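The Second Life of a Cardboard Box

By Abelardo Iturra

For eleven years I have lived with other people's boxes. My work is to write about homes and workshops, and I always arrive on the wrong day, when something has just been delivered and the floor belongs to the packaging. I used to wait politely until it was cleared away. Now I ask if I can stay and watch, and sometimes I am given a knife.

It began in Lostton, in January, when I visited a small bookbinder called Fawzy. They had bought no cardboard in 3 years. Everything they sent out went in boxes which had come in with something else inside. The owner, Abdelghani Abdelaziz, showed me a shelf of flat boxes, sorted by height like records in a shop, and said that a box should be opened with the same care as a letter from your mother.

I asked him what he meant by care, and he made me open one. I did what most of us do. I pulled at the flap until the tape gave up, and it took a strip of brown paper with it. He looked at the damage for a long time. Then he turned the box over, cut the tape along the bottom in one movement, and pressed the four walls down with his forearm.

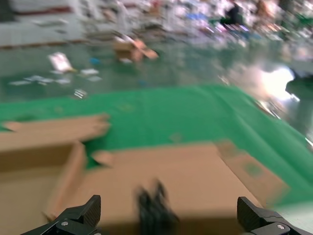
The folds are what you must respect, he told me. A box is made with its creases already in place, and it will go flat along them very willingly. If you push it down in another direction you make a new crease, and the wall will always want to bend there afterwards. Such a box can still hold a jumper. It will not hold books.

He also believes in working on a cloth. On a bare table the cardboard slides away from you, and any grit underneath scratches the surface. A cloth holds the box still. It must be a firm one, pulled straight and fastened at the edge, or it comes along with the box when you turn it and all your small things go to the floor. Abdelghani uses clips from the stationery drawer. At home I tried clothes pegs, which were not strong enough, and I have since bought clips too.

The floor is a different matter. I have not yet met anybody who can unpack without using it. Paper goes down there first, then the inside pieces, then the box itself with its flaps open, waiting for someone to decide. In my own flat it can wait until spring. My wife has an expression for this which I will not translate.
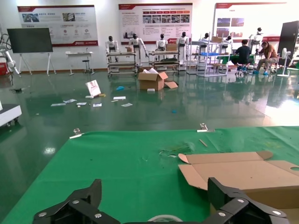
On the cloth, a box opened out flat. The rest is still waiting on the floor.

I have learned to look first at the handles. A hole for the hand is a sign that the maker expected the box to be carried, and I keep these ones for moving house. I do not lift them by one hole only, however, when they are heavy. I did it once with kitchen plates on the stairs of our old building, and we ate from bowls for some weeks.

The small scraps deserve a word also. They are the part of unpacking that takes the longest, and the part we leave for later. At Bremo, a lamp repair shop near the harbour, they keep an empty box beside the table for scraps and nothing else. When it is full, the contents go around the glass shades in the next parcel. Last year the shop sent out 960 parcels. They bought one roll of bubble wrap, and the owner was a little ashamed when she told me.

What should be kept, and what should go? Abdelghani's rule is simple. He bends one corner gently. If it springs back, he keeps the box, and if it stays soft, he tears off the tape and gives it to the recycling. He keeps no more than 50 at a time. Before he made this limit, he says, the boxes had a better room than he did.

I cannot offer you such discipline. After my visit I bought a tape knife from Tuvon, with a short blade that does not reach the goods inside, and I flattened everything behind our sofa in one evening. It made a pile up to my knee. I tied it with string and put it in the hall, where it has been useful as a place for gloves.

Contact the magazine | © Lostton Review | Back to top

Last updated: 07/10/2022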